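Clear desks win the day at Ollport study room

20th April

The upstairs study room at Ollport library is open again, and what a difference a good clear-out makes! Regulars who remember the heaps of old leaflets, dried-up glue sticks and tangled chargers will hardly know the place.

Verena Schnyder, who looks after the upstairs rooms, had been wanting to tackle it since December. In the end the job took two evenings and filled 24 crates, most of them with paper. Anything still useful has gone to the craft club at Larnari House, who were delighted with the card and the scissors (less so with the glue sticks).

"I kept finding staplers," she said. "Every drawer had a stapler in it and none of them had any staples. I'd love to know where they all came from."

The new rule is a simple one and it seems to be going down very well: whatever you bring to the table goes home with you, and the library's own things stay few. Pens live in a mesh pot, and spare paper is kept behind the counter downstairs, where you only have to ask. Bags go under the coat hooks by the door. The wide white tables are lovely to work at now – there's proper room to spread out a map or a sewing pattern, or to sit across from a friend without knocking elbows.
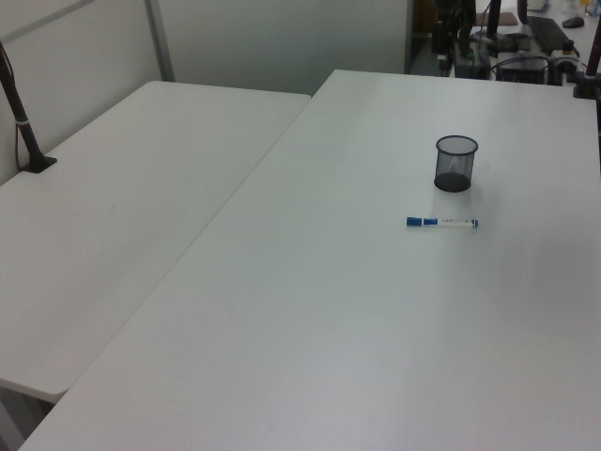 Marker pens are welcome too, as long as the caps go back on. Anyone who finds one that has given up is asked to bin it straight away and let the counter know, so that it doesn't creep back into the pot.

The Zenden reading group has already booked the room for its next two meetings, and the Bhardwaj homework club is moving in after school until 5 – great news for families who found the old corner downstairs a squeeze. The rest of the time it is free for anybody to use, with no need to book. Lost property from the clear-out, including a rather smart green umbrella, can be claimed at the counter until the end of the month.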